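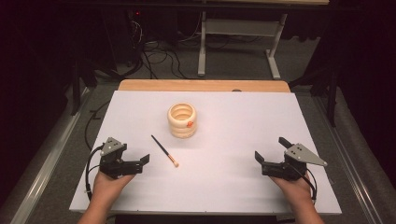

Ikholm Table Easel Board: Product Review

The Ikholm board was assessed by the Mutmont Community Arts Center over one full term of adult watercolor classes. It was used for 26 sessions, with staff recording wear at the end of each.

The surface accepts masking tape well and released it without tearing in all but 9 cases. Warping was slight – most visible at the corners – and did not affect washes on stretched paper. The earlier Caldeira model, tested last September, bowed noticeably by week 8.

Cleaning requires only a damp cloth. Staining inks should be removed the same day.

The carrying strap is poorly made and should be replaced before the board is issued to students. The printed instructions cover storage only.

Rating: 8 out of 10. Recommended for classroom purchase.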